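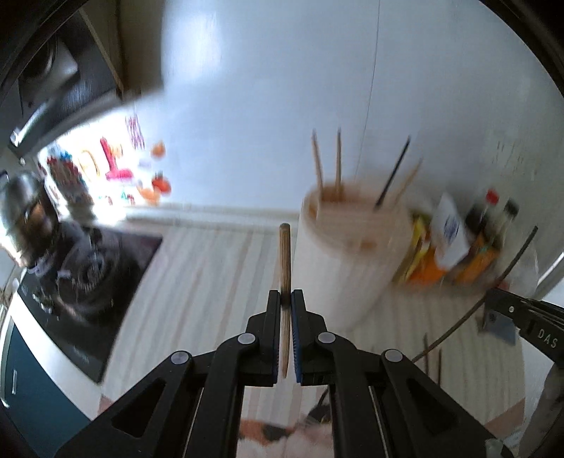

Un palillo fino de madera, sujeto en vertical.

Con fecha 20 de octubre de 2021 quedó abierta la inscripción para la Marcha Solidaria de Tapia, cuya recaudación se destinará íntegramente al fondo de ayuda a auxiliares y técnicos de farmacia en situación de dificultad. Como responsable de la coordinación de inscripciones, considero oportuno recoger en este blog la información que más consultas ha suscitado, así como algunas reflexiones personales sobre la preparación de la jornada.

La marcha consta de dos recorridos. El largo, de 14 kilómetros, parte de la explanada del antiguo mercado, asciende hasta la ermita y regresa por el camino de la ribera. El corto, de cinco kilómetros, discurre en su totalidad por terreno llano y es apto para sillas de ruedas y carritos infantiles. Ambos comparten el tramo final y la línea de meta. No se trata de una prueba competitiva: no habrá cronometraje ni clasificación, y cada participante podrá avanzar al ritmo que estime conveniente.

La edición anterior reunió a 254 personas, cifra que superó las previsiones y que puso de manifiesto ciertas carencias en la recogida de dorsales. Quienes esperaron entonces en la acera recordarán la incomodidad. Este año se habilitarán dos mesas separadas, una para las inscripciones individuales y otra para los equipos, y los dorsales podrán retirarse también la tarde previa en la farmacia de Rawan Azar, que ha tenido la amabilidad de ceder el espacio.

La cuota de participación es de 11 euros para los adultos. Los menores de doce años no abonan cantidad alguna, si bien deben figurar en el formulario de la persona adulta que los acompañe. Los equipos habrán de contar con un mínimo de cuatro integrantes y designar a un representante, a quien se dirigirán todas las comunicaciones. Se ruega no remitir formularios duplicados; el pasado mes de julio, durante la preinscripción, fue preciso depurar casi 27 registros repetidos, con el consiguiente retraso.

Varias empresas han confirmado ya su colaboración. Cledon aportará las camisetas, disponibles en las tallas habituales y, por primera vez, en tallas infantiles. Modasitz cederá las sillas y los bancos de la zona de descanso.
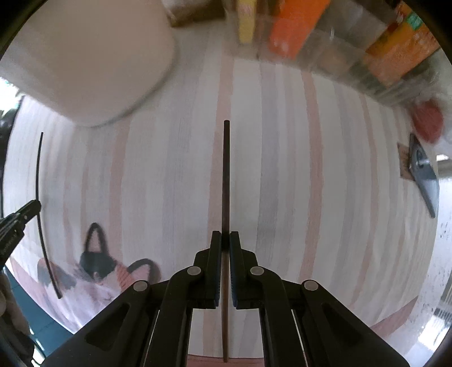

Cladent se hará cargo del agua y de la fruta en los puntos de avituallamiento, situados en el puente y en la entrada del parque. A todas ellas deseo expresar mi agradecimiento, extensivo a los comercios del municipio que han permitido colocar el cartel en sus escaparates.

La atención sanitaria corresponderá, como en la edición anterior, al equipo que dirige Stella Nyanda. Se recomienda a las personas que sigan un tratamiento continuado que lleven consigo la medicación necesaria y que anoten en el reverso del dorsal un teléfono de contacto. Quienes tengan dudas acerca de la conveniencia de realizar el recorrido largo deberían consultarlo previamente con su médico. El cambio al recorrido corto podrá solicitarse en la propia mesa de inscripción, hasta el momento de la salida.

En cuanto al vestuario, se mantiene la costumbre de caminar con una prenda verde – gorro, bufanda o chaleco – aunque no constituye requisito. Georges Nasrallah ha propuesto que los equipos acudan este año con la bata de trabajo, idea que personalmente me agrada, siempre que la prenda no dificulte el paso en la subida a la ermita, donde el sendero se estrecha considerablemente.

Debo añadir una consideración de carácter más personal. Me incorporé a esta iniciativa por invitación de Jocelyn Beaudoin, con quien compartí mostrador durante mis primeros años de ejercicio, y confieso que acepté con escaso convencimiento. Conocer después el destino concreto de las ayudas modificó mi parecer. Un recibo atrasado o una baja prolongada pueden desbaratar la economía de una compañera cuya situación desconocíamos por completo, aun trabajando a su lado.

Las personas que deseen colaborar sin participar en la marcha pueden adquirir el dorsal solidario, cuyo importe es libre. Fouad Chamoun atiende las consultas relativas a donaciones y justificantes; las referidas a inscripciones pueden dejarse en los comentarios de esta entrada, que reviso a última hora de la tarde.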